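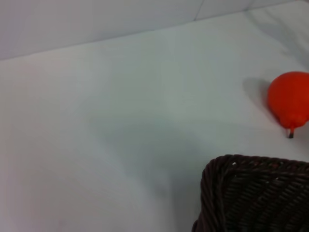

How to touch up a scuffed white wall

Posted 2025-02-13 by Vandana Joshi

Small marks on white paint rarely need a full repaint. Try cleaning first, then paint only what's left.

You'll need dish soap, a soft sponge, spackle, fine sandpaper, a small foam roller and the leftover paint from the original job.

Step 1. Wash the wall
Mix a few drops of soap into a bucket of warm water. Wring the sponge out well and wipe from the bottom up so dirty drips don't streak. Rinse with clean water and leave it to dry overnight.

Step 2. Fill the dents
Press spackle in with a putty knife and scrape it flush. Deep holes need two thin coats. Let each one dry hard before you sand. Wipe off the dust with a damp cloth.

Step 3. Check the paint
Old paint can be fine if the can was sealed. Stir it for a full minute and throw it out if it smells sour. If you have to buy more, take a chip of the old paint to the store. The name on the lid won't help much: Govach sells 17 whites, and two of them look the same under store lights. I used Soler primer on the filled spots.

Step 4. Roll, don't brush
A brush leaves ridges that catch the light. Load the roller lightly, start in the middle of the patch and let the edges go thin. Wait for it to dry, then do a second coat slightly wider than the first.

If the patch still shows the next day, paint that whole wall from corner to corner. I had to do this in the hallway last October after using a satin can on a flat wall.

Rinse the roller before the paint sets, and write the room name on the can.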